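October, evening

Second day comparing the two controllers on the multi-finger grippers. Ran the Jara one all morning on both arms, 200 picks, same bins, same speed. It dropped too many of the black cylinders when they were lying down. Upright ones were fine. Switched to the Dammont after lunch and had to redo the finger limits because it reads closed as 2000 and the Jara doesn't.

The left cable still bothers me. Looped it lower and taped nothing, will see.

Slowed the close to 90 percent, which helped with the gray ones. Stopped at pick 693 for both days together. My back hurts from leaning over the table.

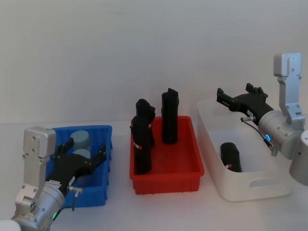 Both grippers open, left over the blue bin, right over the white one.

Need to write to Plernholm about spare fingertips. Tomorrow the lying-down cylinders again, Dammont only.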